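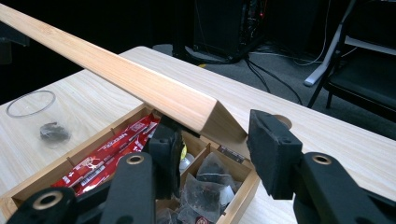 Got to the Vonona workshop in Ritchie a bit before ten, which was early, so they put me in the break room with the other visitors. Piano people mostly. Two school band directors, a church organist, a guy who tunes for a living and wanted everyone to know it. Hot water on, the bamboo box on the table with its lid propped on the rim and red packets in the left compartment, one marked something like NESTEA, so I had one of those and read the sign-in sheet. Then Skye Yule came in and said we'd go in two groups, strings first.

Notes below are from my notebook, typed up same night, 18 July 2022. Fix later.

## Cello and bass room

Ground floor, big door, used to be a tire shop. Everything that gets rented out to schools comes back through here in summer. Racks down both long walls, three high. Alby Pomare runs it. He goes over each cello the same way – pegs, seams, fingerboard, bridge, then plays a scale and listens for buzzes. Fast. Did one while talking to us and found an open seam on the lower bout by knocking with a knuckle. I couldn't hear any difference. The organist said she could.

Bridges are the big job. Kids knock them over, somebody at the school stands them up backwards, the top gets dented. Alby had a shoebox of bad ones. One had been glued down. With what he didn't say.

Asked about strings. They restring everything between rentals now, used to be only if needed. Costs more but fewer calls in September.

## Violins

Upstairs, narrow steps, watch your head. Lovely Sarmiento and one other person whose name I missed, sorry. Quieter up here. Small sizes take as long as the full size, she says, and rent for less, so the quarters and eighths are where they lose money. Everyone wants a small one in the fall and sends it back in January.

She let us try fitting a peg. Shave, turn, chalk, turn, shave again. Mine stuck and then it slipped and then it stuck. The tuner got his first go and was unbearable until lunch.

Bow rehairing at the far bench. Rentals mostly don't get rehaired, they get a new bow, cheaper. The better bows get done by hand, hank of hair tied and combed and wedged in. Smells like rosin and a litle like a barn. I liked this bit best and we had the least time for it.

## Humidity

Long talk about this. Longer than it needed to be. But OK, the numbers were useful: instruments waiting to go out sit in a closed room, there's a dial by the door and a log on a clipboard. When the heat comes on in winter that's when the cracks happen. Lovely's advice for schools – don't store anything against the outside wall, don't store anything by the boiler. Our cupboard is against the outside wall and by the boiler.

## Lunch, then pianos

Sandwiches. Fine.

Piano side is a separate building across the lot, Alistair Menzies in charge. Uprights only, no grands, floor won't take it he says. 81 of them out on rental right now. Saw an old Olero upright with the action pulled out on the bench, all the hammers in a row, grooves in the felt from the strings. He filed a few down for us. You take off very little. If you take off too much you've changed the shape and then it's new hammers.

Best line of the day was about moving. Delivery is $400 if there are stairs and people always say there aren't any stairs. Three steps up to a porch is stairs.

Tuning twice a year is in the contract. First one should wait 2 weeks after delivery so the thing can settle. Ours got tuned the day it arrived, which explains last fall.

## What I went for

Sat down with Abrehet Birhane in the office at the end. She does the school contracts. Went through:

- cellos: we can swap sizes mid year, no fee, just send the old one back in its case
- damage cover doesn't include bows. Ask again about this, she was going to check
- rent paid goes towards buying but only for the same instrument, not a bigger size
- our upright could be bought outright for $2000, tuning not included after that
- pick up is from Basport, not Ritchie. Different building, loading dock at the back

She's sending the paperwork over. Need to get it to the principal before teh budget closes.

Parking was on the street, meter, take coins. Back on the road by four. Left my umbrella in the violin room, have emailed Lovely.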